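Cap Care FAQ - Gretgate Hat Club

Welcome, cap people! We get a lot of mail about looking after baseball caps at home, and we love every bit of it. Adi Lau and Nomvula Sibiya answer the ones that come up most.

What do I need to get started?

A cap, a clear table and a bit of daylight. Really, any table will do!
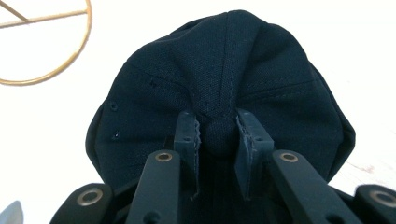
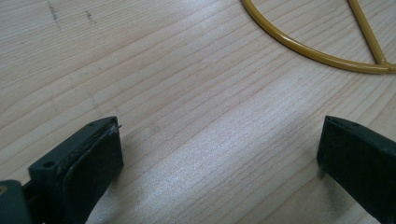
Can I put my cap in the washing machine?

Please don't! Fill a bowl with cool water, add a little mild soap and work it in gently with a soft toothbrush. The sweatband needs the most attention - go over it twice if you wear your cap for running.

My navy cap has gone dull. Is it fading or just dusty?

Very often it's dust, and dark twill shows all of it. Brush from the button down toward the brim, following the seams, and you may get a lovely surprise. Real fading shows up first on top, where the sun hits.

What are the little stitched holes for?

Air! They're called eyelets, and they let heat out. Lint gets stuck in the thread, so give them a quick brush too.

How do I get creases out of the crown?

Steam from a kettle, held well back, then shape it with your fingers. Nomvula leaves hers over an upturned bowl overnight.

How should I store a whole collection?

On a shelf, crowns up, out of the sun. Adi has 43 caps and keeps his favorites nearest the door.

Can I come to a meetup?

Yes, please do! The next one is at the Arnel hall in May. Bring a cap that needs some love - we'll have brushes to share.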